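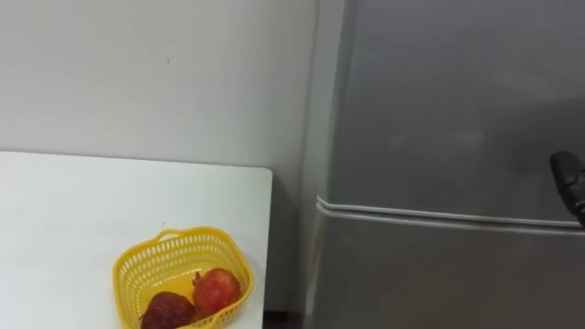 Two pomegranates in a yellow plastic basket on a white table, next to a refrigerator

A fruit basket is an open container for keeping or carrying fruit in the home. Plastic ones often have small holes in the sides, so that air can pass around the fruit, and some have a handle at the rim. They are easy to wash — older baskets of woven willow are not. Fruits with a thick skin, such as the pomegranate, can stay in a basket on the table for many days. In the refrigerator they keep longer.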